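Write Down the Near Misses
By Ayanda Radebe
February 6, 2025

Last May a robot cell at Curnwood, the computer refurbishing shop where I worked as a line technician, dropped a hard drive. Nobody was hurt. The arm had picked the drive out of its fixture, started its move to the open case, and lost its grip partway there. The drive hit the edge of the table and landed on the floor. The arm kept going. It went through the whole insertion motion with nothing in its fingers, pressed down on an empty bay, backed out, and reported a good cycle.

The shift log for that day said "drive damaged, replaced." I wrote that entry, and I think it was a bad one. I want to argue that shops like ours should treat a drop like this the same way we would treat a person getting a hand caught, at least on paper.
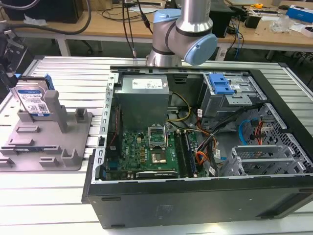

The usual answer is that a drive is cheap and a drop is just scrap. We had 153 units to get through that week and the drive was worth less than the time it would have taken me to fill out a form. I understand that. I made the same calculation at the time.

But the cost of the part tells you very little about the fault. The controller believed it was holding something when it was not. Today that means a broken drive. If a technician sees a green light, assumes the cycle is done and leans in to check a cable, the same wrong belief puts a hand near an arm that may be about to move again. The log entry has no room for that. It has a box for parts and a box for minutes lost, and our entry said 7 minutes.
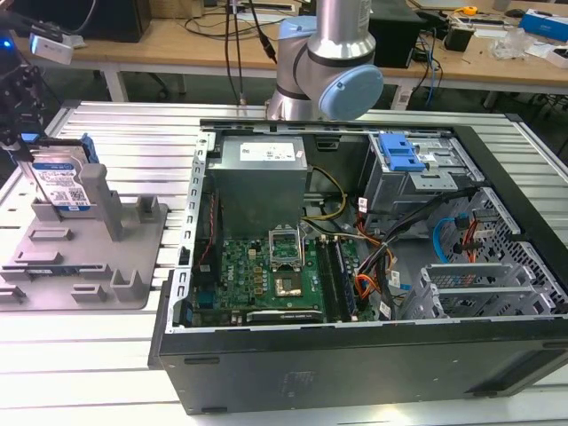
When we finally looked into it, the cause was dull. The grip check ran once, right after the fingers closed, and never again during the move. The integrator, Osagie, had set it up that way because checking along the whole path gave false alarms on older caddies with worn plastic. Someone on our side had signed off on it. Both decisions made sense on the day they were made, and neither one was written anywhere the night crew could find it.

We also found three earlier drops on the same station. Each had been logged as a damaged part by a different person. Put side by side they were a pattern. Sitting in separate shift logs they were bad luck.

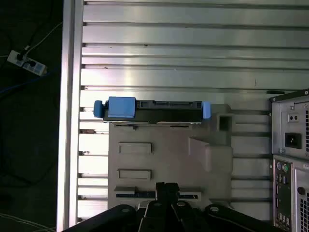

A drive caddy resting across the top of its fixture, with the gripper just below.

I have heard the objection that if you report everything, people stop reading the reports. That is a real problem. At Grullus, where I worked before, every light curtain trip made a ticket, and the tickets were closed in batches at the end of the month. I am not asking for that. I would draw the line at any event where the machine's idea of what it was doing and what it was doing came apart. A drop it notices is scrap. A drop it does not notice is a safety report, even if the part survives.

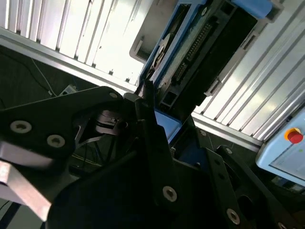 The second objection is that the emergency stop is there for exactly this. It is, and I have pushed plenty of them. A stop button only helps if a person sees the trouble and can reach the button in time. In our case the light was green and I was looking at a different station. I found the drive when I stepped on it.

Curnwood did change the grip check in the end. It now runs through the full move, with a looser limit for the worn caddies, and we get a false alarm on almost 3 percent of cycles. The floor lead, Rondell, complains about it, and he has a point, because each one means walking over and clearing the fault by hand. I would still take that trade. What has not changed is the log. It has the same two boxes it had in May, and the next person to find a drive on the floor will fill in the same two boxes I did.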